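社团课题讨论:机械臂整理台面,到底先练抓还是先练放?
版块:学生项目与竞赛 > 机械臂

豆沙包不加糖 楼主
发表于 2021年12月26日
各位前辈好,我们社团今年的课题叫 Pora,就是让机械臂学会收拾家里的台面,三月要参加 Trustitz 杯的学生组。说来惭愧,从开学折腾到现在,示教数据攒了941条,听着挺多的吧,可一半以上都是抓调料瓶,因为大家都爱抓瓶子,硬邦邦的,一夹就起来,特别有成就感!轮到零食袋就全蔫了,最近这轮测了40次,成的才30次,而且这还是袋子鼓着的时候,瘪了的我都不好意思往上写。

台面是照着平常过日子的样子摆的,没有特意收拾,指导老师说比赛场地只会比这更乱,让我们早点习惯。

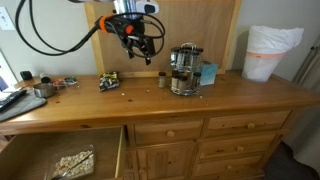
夹爪下方是零食袋,右边是转盘调料架和单独放着的一瓶调料

想请教两件事。一是袋子这种软东西,你们是从上面直着往下夹,还是先推到边上再捏?二是剩下的时间,该继续补抓取,还是赶紧练放置?我们组里为这个已经吵了两个晚上了,奶茶都吵凉了。

老螺丝 2楼
先给楼主鼓个掌,学生社团能攒到这个数很不容易,我们当年连一半都没有。不过我得泼点冷水:别再抓瓶子了,真的够了。袋子单独补200条,瘪的、鼓的、折了角的都要有,比你调一个月参数管用。至于怎么夹,我投直着往下一票,找袋子上皱起来的地方下手,别对着平的那一面使劲。

海苔味的风 3楼
不太同意楼上。我们队去年在 Kaken 的练习赛上就是一门心思补抓取,结果抓起来以后放得东倒西歪,分全扣在后半段,回来的路上谁都不想说话(现在想起来还是有点心疼)。放置一定要早练,尤其是把瓶子放回调料架,那个架子上下两层,上层瓶子挤得那么紧,夹爪伸进去很容易碰到旁边的。

另外多嘴一句,线要理一理呀,图里手腕两边绕出来好几圈黑线,左边那根弧度那么大,动作一快扫到东西可就麻烦了。

老螺丝 4楼
线的事我赞成,放置的事我保留意见。抓都抓不稳,拿什么去放?基本功还是要先过关,不然练放置的时候半数时间都在捡东西。

楼主那个拉开的抽屉是任务的一部分吗?要是还得关抽屉,那又是另一门功课了。

豆沙包不加糖 楼主 5楼
谢谢两位,写这么长,我一条一条抄在本子上了!抽屉算加分项,要把里面那个玻璃容器也认出来,我们暂时只敢做到关抽屉。线今晚就去捆,之前一直想着"下次再弄",一拖就拖到现在……

小满没满 6楼
路过的初学者,想问问台面上那些碎屑要不要管?我们在 Pawłowska 工作坊做练习的时候,碎屑算不算分,大家也争了好久。

海苔味的风 7楼
去翻规则附录,学生组好像不计碎屑,但我记的是去年的版本,不敢打包票,最好发邮件问一下。

回楼主和老螺丝:要不折中一下,白天补袋子,晚上练放置,两拨人轮着来,也省得在组里吵架。袋子那边先别急着换夹爪,我们换过一次,之前的数据基本都得重录,那滋味可不好受。

老螺丝 8楼
这个安排我能接受,不过袋子还是得排在前面,哈哈。楼主补完数据记得回来报个成功率,瘪袋子的也要写,不许藏着。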